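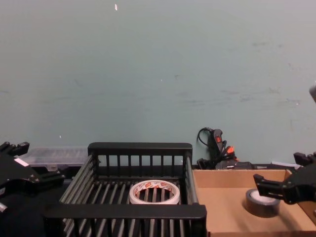 Fig. 1. Black slatted basket on a dark work surface, wall behind.

Week 5 handout: Walls, and what people do to them

Interiors and Finishes, Merstead evening program. Bring this sheet with you, along with the paint cards from last time if you still have them.

Last week we did floors, which people notice. This week we do walls, which people notice only when they are trying to sell the place.

1. What a wall finish is for

A coat of paint has two jobs. It covers what is underneath, and it takes the abuse so the plaster doesn't have to. Clients will pay for the first and argue about the second. Most of the calls you get later will be about the second.

The trade word is sheen, meaning how much light bounces straight back off the dried film. From low to high: flat, matte, eggshell, satin, semi-gloss, gloss. Every maker draws the lines between these in a different spot, so one company's eggshell is another company's satin. Ask for a brushed-out sample. Never argue from the name on the lid.

Low sheen hides bad plaster. High sheen wipes clean and shows you every trowel mark the plasterer hoped you'd forget. You will spend your working life moving clients back and forth between these two facts.

2. Scuffs, burnishing and stains

These get lumped together as "marks," and then somebody buys the wrong product.

A scuff is material left on the wall by something that brushed against it, or a slight scrape in the paint film, or both. Plenty of scuffs come off with a damp sponge and a drop of dish soap.

Burnishing is a shiny patch on a low-sheen wall, made by rubbing. You often get it by cleaning a scuff with too much enthusiasm. There is no cleaning off a burnish. You repaint.

A stain has soaked in, or is coming through from behind. Grease, water, old nicotine. Wash it, let it dry, seal it with a stain-blocking primer, then paint. Skip the primer and the stain will be back in time for the client's housewarming.

For the exam you should be able to say which of the three you would test for first, and how. (Start with the sponge. It's always the sponge.)

3. Where the wear lands

Walls wear in bands. Chair backs make one band, hips and bags make another, and whatever lives on a counter makes a third just above it. Hallways wear on the outside of the turn. Stairwells wear where the hand goes when it isn't on the rail, which is most of the time. 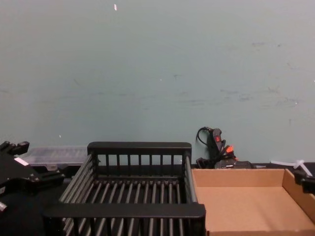

Fig. 2. Matte wall in pale blue-gray, with gray scuffs across the middle and a darker cluster to the right.

The old answer was the dado: a rail at chair height, tough finish below, pretty finish above. It fell out of fashion and people have been patching drywall at exactly that height ever since. If a client won't hear the word "dado," try "two-tone" and quietly put the scrubbable paint on the bottom half.

4. The Madari stairwell

We'll use this one in class. The Madari offices had their stairwell done in a dead flat white, chosen from a screen. After 20 months it had been touched up so often that the patches were their own pattern. Touch-ups on a flat white ought to vanish, but these came from three different cans and went on with a roller, a brush and, in one spot, what looks like a paper towel.

The quote to redo it properly covered 109 square meters of wall, wash and light sand, spot prime, 2 coats of a scrubbable matte. The client asked whether one coat would do. Be ready to answer that politely.

5. Drying and curing

Dry to the touch means you can touch it. It does not mean you can lean a bookcase on it. For the class exercises we allow 72 hours before anything gets pushed back against a wall, and a good deal longer before anyone scrubs it. The can will give its own figures, and the can wins.

Before next time

Read the Lau chapter on sheen and light, skipping the part on limewash unless you like that sort of thing.

Pick one wall you walk past daily. Sketch where the marks are and mark the heights. Say what made each band, or admit that you're guessing.

Sample boards go in the Enia room, face up. Wet ones on the lower rack — we lost a good coat last term to somebody's sleeve.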